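In praise of the big boring shop

I've gone back to doing one big grocery shop a month, and I'm going to bang on about it for a bit, so get yourself a cuppa.

For years I was a little-and-often person. I'd duck into the shops on the way home for a lemon and walk out with a lemon, two cheeses and a candle. I thought it made me spontaneous and vaguely European. Then in February I went through my bank statements (a grim evening, I don't recommend it) and found I'd spent $720 on what my bank cheerfully labels "convenience". Seven hundred and twenty dollars! I don't even like candles.

My neighbour Dace Vaher has shopped monthly her whole adult life. She has a list taped inside the pantry door, 47 items long, and she crosses things off in pencil so she can rub it out and start over. I used to tease her about it. Now I've got my own list, and mine's in pen, which was a mistake.

The stuff that suits it best is the dull stuff. Rice, tins, dunny rolls, dishwashing liquid, anything that'll sit in a cupboard without going furry. Buy four bottles of detergent and you can forget detergent exists until winter.

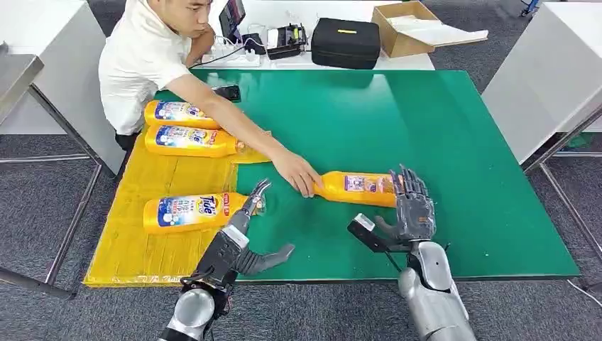 But what about the veg?

Fair question, and the one my sister Ilze always asks. I still buy fresh things weekly, from the greengrocer, with cash, and I don't let myself look at the cheese. It takes 22 minutes if there's no queue at the till.

People say the monthly shop is joyless, and I reckon they've got it the wrong way round. I do the tedious bit once, grumpily, with a trolley that pulls to the left, and then my evenings are my own again. Last night I spent mine on the back step with a beer, and there was plenty of rice.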